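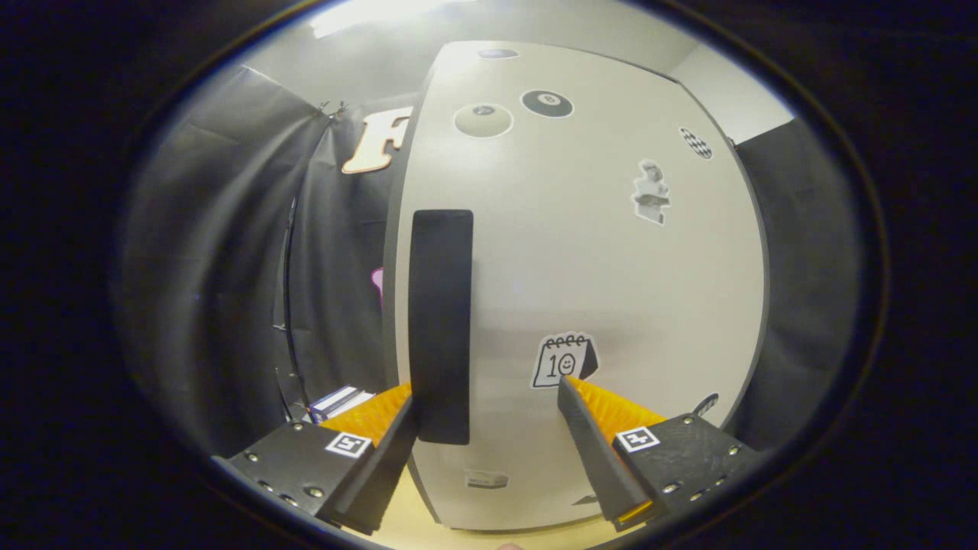 *Reading time: 3 minutes*

# Vullside opens new appliance repair center in Elden and extends its free pickup service

ELDEN, October - Vullside, the household appliance repair company, today announced the opening of its second repair center, located in the former Mwakyusa printing hall in Elden. The new center will serve private customers, landlords and small restaurants in the whole Elden area. It will be open from 8 a.m. to 6 p.m. on working days.

With this opening the company expects to repair 3000 appliances per year, counting both locations together. Refrigerators and freezers remain the largest part of the work, followed by washing machines and dishwashers.

"Many people call us when they have already chosen a new refrigerator in the shop," said Sobia Jadoon, managing director of Vullside. "We ask them to wait one day and let us look at the old one. Very often the fault is in a door seal, a fan or a thermostat, and these are parts which we keep on the shelf."

## Door seals and hinges at a fixed price

The Elden center introduces a fixed price service for refrigerator doors. It includes the inspection of the seal, the adjustment of the hinges and, if it is needed, the replacement of the handle. Customers will know the price before the technician begins to work. The fixed price is valid for all free-standing models with one or two doors. Built-in models will be offered a separate quotation, as the cabinet must often be opened to reach the hinges.

The company keeps door seals in 184 different sizes and profiles. For older appliances where the original part is not produced anymore, the workshop can cut and weld a seal from standard profile material. This work normally takes two working days.

Customers can keep magnets and stickers on the door during the repair, if they wish so. When the outer panel itself must be exchanged, the technician will ask the owner to take them off before the pickup.

## Free pickup for more households

Until now, free pickup and return was offered only inside the city. From this month it is extended to all addresses within 40 miles of the Elden center. A loan refrigerator can be reserved at the same time - this must be mentioned in the first call, as the number of loan units is limited.

Food should be removed before the pickup team arrives, and the appliance should be disconnected from the power the evening before. A short checklist is sent to each customer by email or, on request, by regular mail.

## Training places for young technicians

The new center has a separate training room. Together with Granetti, a supplier of cooling components, Vullside will offer a course in refrigeration basics, consisting of 156 hours of practical and theoretical lessons. The first group starts in January. Previous experience is not required, but the applicants should be comfortable with lifting and with reading simple wiring diagrams.

"It is difficult to find technicians who know the cooling circuit well," said Jadoon. "So we decided to teach it ourselves. I also learned this profession in a workshop, from older colleagues, and I think it is still a good way."

Applications for the course are accepted at the reception desk in Elden or by mail until the end of November.

## About Vullside

Vullside repairs household and light commercial appliances of all common makes. The company sells refurbished refrigerators, freezers and washing machines with a one-year warranty, and takes back old appliances for proper disposal.

**Press contact:** Vullside, Press Office, Elden repair center. Interviews with Sobia Jadoon and visits to the workshop can be arranged on request, preferably in the morning hours.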